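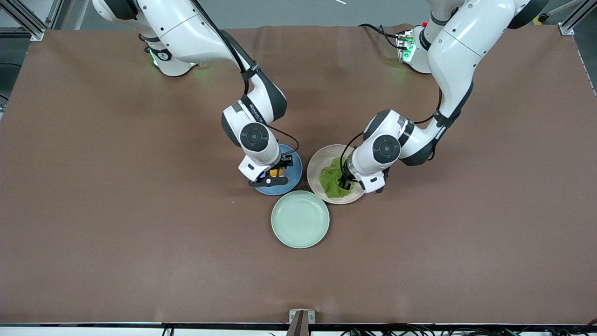

Subject: Re: [tableware] Small plate and shallow bowl, which sizes go together?

Hello everybody,

I am answering the question from September, which I found only now when I cleaned my mail folder. I hope it is still useful. Please excuse my English, I write it slowly and with a dictionary.

> We want to change the dishes in our tea room. Now we have one
> size of plate for everything and it looks too big under a small
> cake. I am thinking of a small blue plate, with a beige bowl next
> to it for fruit or nuts. Does somebody use such a pair every day?
> Do the two colors become boring? And do you put them on the bare
> table or on a mat? Our tables are old and I am afraid for
> the surface.
> We need 70 sets for the beginning.

We have used blue and beige together for four years in our guest house in Konau, so I can say something about it.

First the colors. I like a blue plate which has a darker rim and a lighter middle, a bit speckled. The speckles are practical, one does not see every small scratch from the fork. With a plain blue plate we had the opposite experience, after one winter it had gray lines everywhere and the guests thought it was dirty. For the bowl I would take one with a cream rim and an inside that is a little darker, more tan. Yogurt looks good in it. Oatmeal does not look so good, it has almost the same color as the bowl, but people eat it anyway.

Boring, I do not think so. My sister says yes. She would like to have some green.

Now the sizes. Our small plates are 161 mm across and this is enough for a slice of cake or two cookies. Before that we had plates from Blomqvist with 240 mm, and I understand very well what you mean with the small cake. The bowl should be shallow. With a deep bowl the guests fill it to the top and half of the nuts come back to the kitchen. But please look how high the bowls become when you stack them, the shallow ones with a wide rim sometimes sit badly in each other. Ask the shop to let you stack ten before you pay.

About the mat: yes, I would use one. We have brown ones, matte, and blue and beige both look calm on it. A shiny mat makes reflections from the window and I find this tiring at breakfast. The only problem is that the mats get wrinkles at one edge when they are stored folded. We now roll them, with the good side outside, and put them flat the evening before. Small wrinkles I leave at the back edge, where no dish stands. Do not iron them too hot, I have destroyed two.

For the price I can only tell you what we paid in the Pultura outlet. It was 259 for the whole first order, plates and bowls together, but this was the end of a series and some pieces had small faults in the glaze. For 70 sets you should ask them how many they still have from the same firing. The blue was visibly different between our first and our second order, and I had to sort them so that one table has always the same blue.

One question from my side. Has somebody washed the Stulta bowls for a longer time in a machine with the short hot program? Ours are only washed by hand until now, and I would like to stop this before the summer.

With friendly greetings from Konau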